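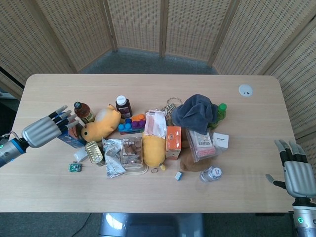 Light wood-grain top with rounded corners and a white cable grommet at the far right. Woven screen behind.

Indgate rectangular table and Brophy folding screen
3 min read

The Indgate is a general-purpose table for homes, workrooms and shared offices. It is supplied as a fixed rectangular top on a separate steel underframe and is sold by Trustberg either alone or with the Brophy folding screen.

Table top

The top has a light wood-grain finish. The corners are rounded and the edge is sealed on all four sides. One round cable grommet is fitted near a rear corner, in white, with a removable cap. The hole is drilled before the top is sealed, so the position has to be chosen when ordering: left, right or none. A second grommet can be added at extra cost but must sit at least 100 mm from any edge.

The finish is meant for mixed household use. Sauce bottles, medicine bottles, card boxes, building blocks and soft toys can all be left standing on it. Glass and hard plastic should be lifted and not dragged. Coils of rope or twine can hold grit, and it is worth putting a folded cloth underneath if they are kept on the table for long periods. Wipe spills with a damp cloth. Do not use scouring powder or solvent cleaner.

Underframe

Four legs, bolted, with levelling feet. The feet adjust by hand and suit carpet as well as hard floors. On deep carpet, check the level again after the first week, as the feet will settle. Retighten the leg bolts at the same time.

Dimensions and weight

Depth of top: 820 mm
Clear width between front legs, narrow version: 600 mm
Maximum evenly spread load: 76 kg
The load figure applies to the assembled table on a level floor. It does not cover sitting or standing on the top.

Brophy folding screen

The screen is made up of tan, rattan-like woven panels set between darker wooden uprights. The weave forms a grid of small rectangular openings, so light and air pass through – it is a visual divider and gives no useful sound reduction. The panels are hinged and can be set in an arc behind the table or in a shallow zigzag. Do not stand it in a straight line, as it will tip.

Leave a strip of clear floor between the screen and the table for access to the grommet and any cables. Dust the weave with a soft brush. Keep it away from radiators and standing water.

Delivery

Table and screen are packed separately and may arrive on different days. Both are sent from the Damley warehouse. Orders with a left-hand grommet take longer – stock is held with the hole on the right.

14 shares
2 comments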